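Robot club, week whatever: bottles again

16/06/2020

Quick one tonight, dinner's in the oven and I still have the washing to hang out. 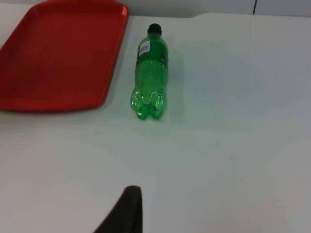 So we're on the sorting task now. Rules for the Lamstead Cup came through and the first round is basically recycling. Pick up a drinks bottle, put it in the tray, go back to start, do it again. 5 goes per team, best ones count. Sounds easy. Is not easy.

Green plastic is a pain. The light goes straight through it and the detection gets confused between the bottle and the green glow it leaves on the table. Clear ones will be worse I expect. The tray is no bother at all, it's red, it finds red every single time.

Our arm is called Murkari (long story, somebody's old game character, it stuck). Murkari's code lives on the club laptop and has got to 1543 lines, of which I would say I understand the middle bit. Last month we had two people both editing the grip file at once and lost an evening to it. Now we have a rule — you shout before you touch it. Works fine so far.

Things I want to write down before I forget:

Lying down bottles. Grab them round the middle, not by the neck. The neck is too thin and it swings.

Slow down for the last bit. We had the speed at 800 in the settings, which was fine for moving about and terrible for picking up. Fingers knock the bottle and off it rolls. We've split it into two speeds now, fast for travelling and slow for the aproach.

Which way round the bottle points matters more than I thought. If the cap is facing away from the arm we're ok. Sideways on, the wrist has to turn and then it forgets where it was. Needs fixing before the round, not sure who's doing it. Might be me.

Wipe the table! Specks and smudges get picked up as tiny objects if the threshold is too low. It spent a good minute thinking about a crumb.

The other team from Doherty are using Flerkuvier for their vision stuff and say it gets the bottle right 98 times in a hundred. Jealous. We looked at it but it wants a better laptop than ours, and I don't fancy learning a whole new thing in June with the round so close. We'll stick with what we've got and tune it.

Next session I want to try two bottles at once, and one stood up. Also need to bring the long extension lead back, its in my hall.

Oven's beeping. More when theres more.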